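Clestent case

The Clestent case is a type of hard-sided transport case for archery equipment, made in Clidville by the Udton company. It is built to hold one compound bow, a set of arrows and small accessories, and is sold mainly to target archers and bowhunters who travel by air or carry their gear in open truck beds.

Design

The case consists of two molded shells joined along one long side by a continuous hinge. A tongue on the lower shell fits into a groove in the upper shell, and a rubber gasket seated in the groove keeps out dust and rain. Draw latches close the front edge. The latches are recessed so that they do not catch on conveyor belts or on other luggage. Two holes pass through both shells and accept padlocks.

A pressure valve is fitted beside the handle. Without it, a sealed case closed at high elevation may be hard to open at sea level. The valve is opened by hand on early cases and works by itself on later ones.

Interior

The lower shell is lined with closed-cell foam cut to the outline of the bow. The cutout is wider than the limbs, so that the bow rests on its riser and no load is placed on the cams or the string. Arrows are carried in a separate rack in the upper shell, which holds 15 shafts by the nock end and the point end. Broadheads are stored in a covered tray.
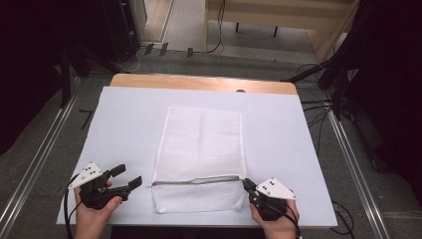
The original foam layout was drawn by Finbarr Breathnach and allowed for a single bow length. A revised layout by Reshma Mahlangu divided the foam into 3 sections, the middle one of which can be replaced to suit a longer or shorter riser. Foam from the original layout does not fit the revised shell.

Testing

Each shell design is tested under a static load of 1000 pounds, applied through a flat plate to the closed lid. The shell passes if the latches can be opened by hand after the load is removed. A separate drop test is made on each corner from a height of 50 inches. Water tests are made with the valve closed.

Production

The first shells were made from molds cut by Donal Gallagher. Assembly was later moved to a larger building in Clidville under Philomena Madigan. The self-acting valve was introduced in August of the following year. The current parts list is dated 03/06/2023 and covers gaskets, latches, hinge pins and foam sections.

See also

Bow sling
Arrow tube
Takedown bow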